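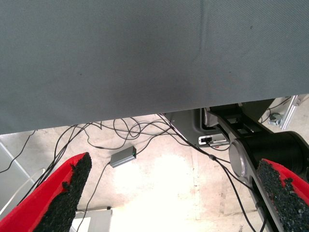 Gray cloth, concrete floor.

Booking notes for Grillstead, written mostly so I can find them again next year.

The hotel has two buildings. Rooms in the older one face the harbor and have windows that open. Rooms in the newer one face the parking lot and have better showers. The booking page lists both as "Standard Double" at the same rate, so the building has to be requested by email. I wrote on a Wednesday and Heather Farquharson at the front desk confirmed the older building the same evening.

Check-in starts at 3 p.m. Bags can be left before that in a locked room behind the desk. The deposit is 100 per stay, held on the card and released at checkout. Mine took four days to clear.

Breakfast runs from 6:30 to 9:30. The hot items are set out at 7. Coffee comes from a machine with two spouts, and the left one is slower.

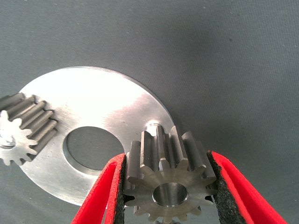 Steel spur gear between red fingers.

Transport: the 34 bus stops outside the gate and reaches the ferry dock in 25 minutes. Drivers do not take cards. The last one back leaves the dock at 10:10 p.m., and the stop is on the uphill side of the road. Riku Kuroda and I waited on the wrong side the first night and walked.

The pool is unheated and closes at sunset. Towels are signed out at the desk against the room number. There is a small gym with one treadmill and a rack of dumbbells, open all night with the room key.

Wi-Fi was stable in the room and poor on the terrace. Outlets are on one side of the bed only, so bring an extension cord.

I have asked for the same building in January. No reply yet on the rate.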